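Long white table in the craft room: keep the top bare or cover it?

Pestdale Home Forum > Workrooms and Tables

rhun_penry
9/22/25
Hello all. We have one long table with a smooth white top and a light wood strip on the edge.

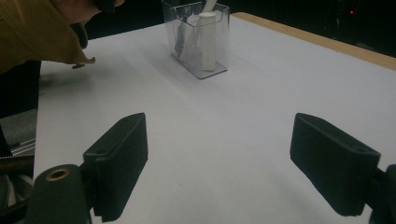
My wife wants to put a cloth on it. I prefer it bare, with only one clear plastic box for small things. Which is better for daily work?

Gornum63
Bare. I had a cloth for 16 months and every crumb stayed in it. White top you wipe and finish.

mohitbajpai
I do not agree with Gornum63. A white top shows every pencil mark, and mine got yellow spots from glue in July. Please put at least a mat where you cut.

Gornum63
A mat is not a cloth! A mat is fine.

rhun_penry
Thank you both. We could buy 2 mats and leave the rest free. Does the clear box need a lid?

Boonchu
I would say no lid if you open it the whole day. But the wood strip worries me more. Do you oil it? Mine became gray near the window.

rhun_penry
Never oiled. I will ask in the shop in Woltcombe what they have.

mohitbajpai
Try the oil on a small corner first, and keep it away from the white part. It left a stain on mine that I still cannot remove.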